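Plondirari handover set, data card

3577 demonstrations recorded with a pair of hand-held grippers, at a table, by people. Maintained by Ingeborg Nolte.
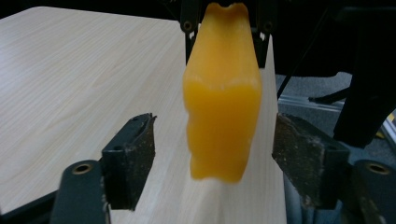

We would not read much into the episode total. 87 episodes were dropped by hand, and the rule for dropping them changed in May.

Known problems: people correct a poor grip without thinking, and a policy copies the fidget along with the grip.
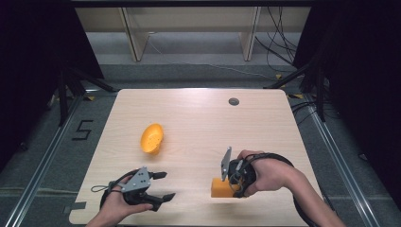
Benedikt Pfeiffer's replay check covered 29 episodes. Treat any claim beyond that as untested.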